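## Section 4: Setting Up Your Lirnora Bread Proofer

Welcome back! If you've followed Mamta Kaushik's unpacking notes, your proofer should be sitting on a level counter with its door facing you.

1. Pour 2 cups of plain water into the tray – tap water is fine.
2. Slide the tray in until it stops, then close the door gently.

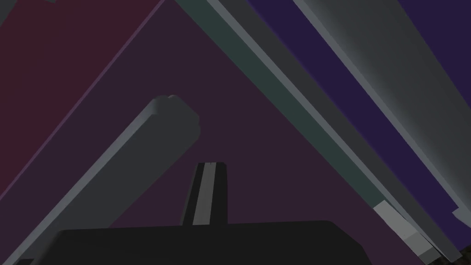
*Rounded gray bar, with a dark upright finger beside it.*

3. Turn the dial to 65 and let the cabinet warm up empty. You may smell a little something the first time, and that's just the heater settling in.

**Note:** In January, or in any chilly kitchen, do give it a few extra minutes. Put the kettle on!

4. When the green light comes on, set your covered dough on the middle rack and leave 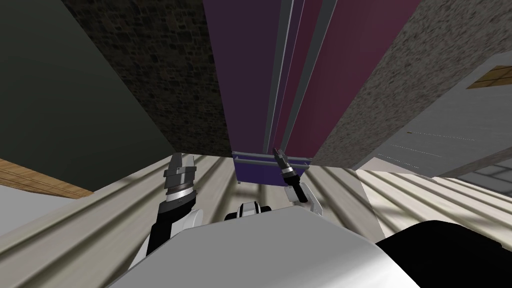

it be for as long as your recipe asks, peeking through the window if you simply can't help yourself (I never can).

**Caution:** Unplug the proofer before you lift out the tray. The plate under it stays hot for a good while.

5. For sourdough, start at the lowest setting and work up slowly over a few bakes.

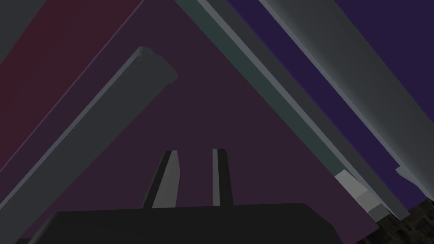
*Two fingers, open, against dark plum.*

6. Wipe the walls with a soft cloth after every use, and leave the door ajar overnight.

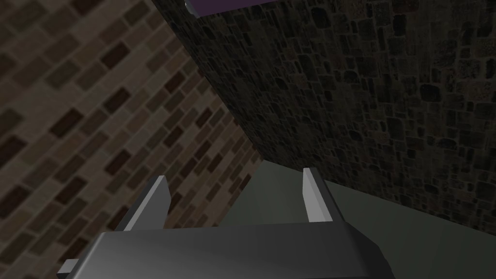 *Gray housing and paired fingers, nothing held.*

Descaling is covered in Section 5.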